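How to request a slot change for a chartered cargo flight

Jugah Air Services, Charter Operations
Last revised June 19, 2021

Purpose

This guide sets out the procedure for changing the arrival or departure slot of a chartered cargo flight handled by Jugah Air Services. It applies to customers holding a current handling agreement and to brokers acting on their behalf. Scheduled carriers should continue to use the coordination desk at the airport concerned.

Before you begin

Have the following to hand:

The charter reference, as printed on the flight confirmation
The operator's name and the aircraft registration
The original slot times, in UTC
The proposed new times, in UTC, with at least one alternative
The name of the person authorised to accept additional charges

Requests sent without a charter reference are returned to the sender and do not hold a place in the queue.

Step 1. Check the notice period

A change to a flight operating through Mulard must reach us no later than 3 hours before the original slot. For Anarov, where night movements are restricted, the request must be received before the close of the working day preceding the flight. Changes outside these periods are treated as new applications.

Step 2. Complete Form 519

Form 519 is available from the customer portal and from any Jugah handling office. Complete Sections A to C in full. Section D is required only where the aircraft type has changed. If a substitute aircraft has a different maximum take-off weight, attach the revised weight statement, as parking stands at Mulard are allocated by weight category.

Enter all times in the 24-hour format. Local times are not accepted, even where the operator's own paperwork uses them.

Step 3. Confirm the cargo details

State whether the load is unchanged. Where dangerous goods, live animals or temperature-controlled goods are carried, the shipper's declaration must be submitted again with the new flight times. Customers using Flometti for road collection should inform that company directly; we do not pass slot changes to hauliers.

Step 4. Submit the request

Upload the form through the portal or hand it in at the charter desk. Forms handed in on paper must be signed in ink. A receipt number will be issued in either case and should be quoted in any further correspondence.
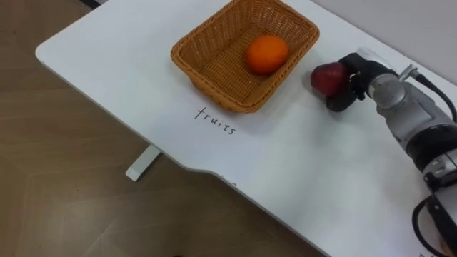
Step 5. Await the decision

The airport coordinator may accept the proposed time, offer another, or refuse the request. An offered time is held for 2 hours. If no reply is received within that period, the offer lapses and the original slot remains in force.

Charges

The first change to any flight is made without charge. Each later change is charged at 200 euros, invoiced to the account holder at the end of the month.

Enquiries

Questions about the form should be addressed to Mawar Majimbun, Charter Desk. Disputed charges and refused requests are reviewed by Sekar Saragih, Head of Slot Coordination, to whom a written statement and a copy of the receipt should be sent.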